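### 3.2 What the importers told us about duty drawback

I'll admit I went into this part of the study expecting grumbling about rates, and what we got was grumbling about paperwork. We sent the survey to 934 small importers in February and 636 of them filled it in, which is a lovely response for a questionnaire on customs refunds! Most knew that duty paid on goods later re-exported can be claimed back. Far fewer had ever lodged a claim.

The Skusosby broker files help a bit here (we were given the full set, minus client names). A claim needs the import entry, the export declaration and something tying one to the other, and it's the tying that sinks people. Stock gets mixed in the warehouse, labels get changed, and by the time someone thinks of drawback the colour codes on the cartons don't match anything. Closto, one of the three brokers we worked with, won't take on a claim under 30 cartons – the fee would swallow the refund.

My own hunch is that a simpler matching rule would do more than a longer filing window, and I'd favour trying it on low-value freight first.

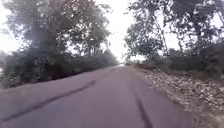
**Figure 3.** Sealed road with trees on both sides.

Þorgeirsson wrote back on our draft that the matching rule isn't the real trouble, and that small firms would claim tomorrow if refunds came through before the next quarter's duty fell due. Fair enough, and the Jeteslow interviews lean that way too. I've kept both explanations in the model and let the timing variable enter on its own in Section 4.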